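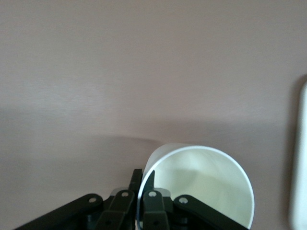
Séance 8 : défauts de prise et arrêts de sécurité
Support rédigé par Mwangi Rweyemamu, cours de robotique appliquée

1. Le cas étudié

L'exercice porte sur la saisie d'un gobelet en papier couché, prise par le bord. Un doigt passe à l'intérieur du gobelet, l'autre reste à l'extérieur. Sur la cellule Nomano, la série du mois de mars comptait 136 essais. Le défaut F10 est apparu 8 fois, toujours à la fermeture de la pince.

2. Ce que signale le défaut

F10 signifie que la course mesurée des doigts ne correspond pas à la course commandée. Le contrôleur Clerkell coupe alors l'effort de serrage et fige le bras. Le message ne dit rien de la cause. Deux situations le déclenchent :
- le doigt intérieur bute contre la paroi avant la fin de la fermeture ;
- une articulation de la pince a pris du jeu et la mesure dérive.

Dans notre série, le journal montrait un écart de 2 mm dès la position ouverte, donc avant tout contact. La seconde cause a été retenue.

3. Conduite à tenir

Appuyer sur l'arrêt d'urgence avant d'ouvrir l'enceinte. Un bras figé par F10 reste sous tension et peut repartir à l'acquittement. Ne jamais retirer l'objet à la main entre les doigts. Contrôler ensuite le serrage des axes, refaire le zéro de la pince, puis relancer à vitesse réduite, sans objet.

4. À préparer

Relire le chapitre sur les seuils d'effort. Rapporter le journal de votre groupe au format Odora, avec l'heure de chaque arrêt.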